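The Closing of Room 74

By order of the Jultusville Residence Board, Room 74 was to be vacated, inspected and returned to the register no later than noon. The order was dated 2026-04-29 and bore the signature of Emese Szalai, Superintendent of Linens, who had signed around 1000 such orders and kept a copy of each.

She attended this one in person. The former resident, Mr. Nogueira, had left two suitcases, a receipt from the Sundside ferry and a written request that the bed be made up as it had been in November. The regulations contained no provision for requests of this nature. The Superintendent read it twice and placed it in her folder.

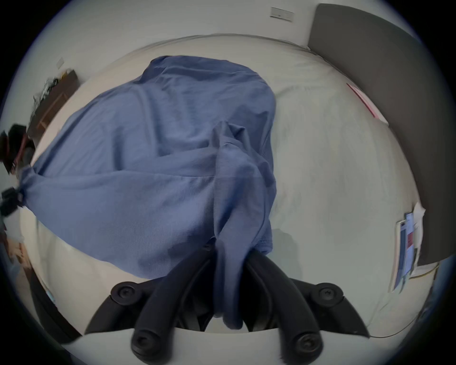

Bedding at the Residence was governed by Section 20, which required that every cover be removed, aired and folded in the presence of an officer. The blue cloth was accordingly raised over the bed, one corner twisted to a point, the middle standing up in a rounded mound above the pale sheet. Superintendent Szalai observed it for longer than the section required. She then uncapped her pen, struck out the word "vacant," and wrote "expected back" beside the number.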